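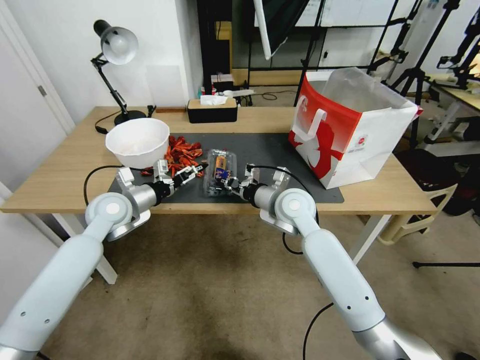
How long can cooked crayfish sit out on the table?

Two hours at most, counting from when they came off the heat. Plenty of people will tell you a salty boil buys you the whole evening. I have seen no good evidence for that, and I wouldn't test it on guests.

Can I store leftovers in a clear plastic clamshell?

Overnight, fine. The lids on those containers rarely seal, whatever the sticker claims, so your fridge will smell like dill by breakfast. A box with a proper gasket does better. If the clamshell is all you have, put it inside a zip bag.

Do I need special crayfish bowls?

I doubt it. Julberg sells a set of 2 for more than I'd pay for the crayfish. Any wide white bowl will do – you want room for shells, and you want to be able to see whether you've missed any bits when you wash it.

Will shells stain a wood table?

The shells themselves, probably not. The juice can, especially on pale wood with a tired finish. Put down a dark mat and wipe up spills as they happen. Gunnel Halvorsen wrote to us in October swearing by lemon juice for old marks. We tried it on a scrap board and got a second mark.

Are frozen crayfish as good as fresh?

Packages like to say so. The tails get softer, in my opinion, and the brine does most of the talking. Thaw them in the fridge for a full day and skip the warm water trick.

Is it worth picking the claws?

On big ones, sure. On small ones you'll spend almost 45 minutes for a spoonful of meat. Widad Haddadin on our team disagrees and saves them all for stock, so ask her.

How do I get the smell off my hands?

Soap, then more soap. We've also tried one of those steel bars from Kodon. It worked about as well as holding a spoon under the tap – and you already own a spoon.

Page last checked 2019-04-01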